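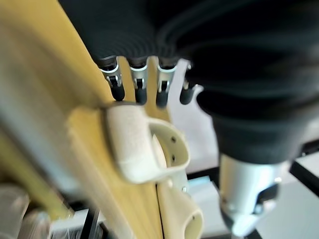
The 108 to Sivstead

The 108 had been held outside Sivstead for 28 minutes when the conductor announced a signal problem. The signal was green. All of us on the left side could see it.

"It's green," said the man across the aisle.

"That's the problem," said the conductor, and went to stand in the next car.

Around dusk a freight went by the other way, roughly 100 cars of gravel, in no hurry and apparently with no signals of its own. The woman with the cello waved at it. Then we rolled forward, maybe six feet, and the whole car clapped.

I texted my sister to start dinner. She wrote back that they were on dessert.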